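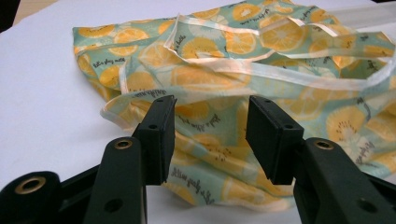
A folding shopping bag is a light cloth carrier made to be squashed down small and kept in a pocket, handbag or glovebox. Also called a crush bag or pocket tote. Most are thin fabric, hemmed or bound at the edges, with handles long enough to go over the shoulder. Prints tend to be loud. Fruit is common, often on a pale ground — orange-yellow citrus slices on mint green, for instance, with cream binding and scraps of handwriting-style lettering between the slices. Plain ones exist but get lost in drawers.

History
Sold in Estgate market from the early days of the bag charge. The first local maker was Arruda, which ran up 1,000 from curtain lining offcuts. Zarent followed with a bound-edge version the next June. Both sold out, though Zarent's handles were thought too short and were later lengthend.

Construction
Usually one long piece, folded and seamed at the sides. Binding runs round the opening and up the handles, which saves a separate hem. Thin cloth creases badly. Few owners iron it.

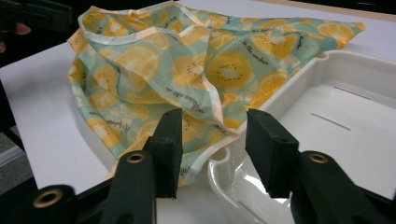
Folding
Several methods. The commonest is in thirds lengthways, then rolled from the base, handles tucked in last. The Grurkumier fold makes a flat triangle and takes six turns — tidy, but slow at the till. Many people just stuff it in a pocket.

Care
Cool wash, inside out, line dry. Strong colours seperately the first time. Check the handle seams now and then, they go first.

Size
Handles on the Zarent bag are 14 inches. No standard size.

Last updated 26 May 2024

Home | Contents | Household | Textiles | Random page

Related articles
String bag
Furoshiki
Tea towel
Bias binding
Shopping trolley
Estgate market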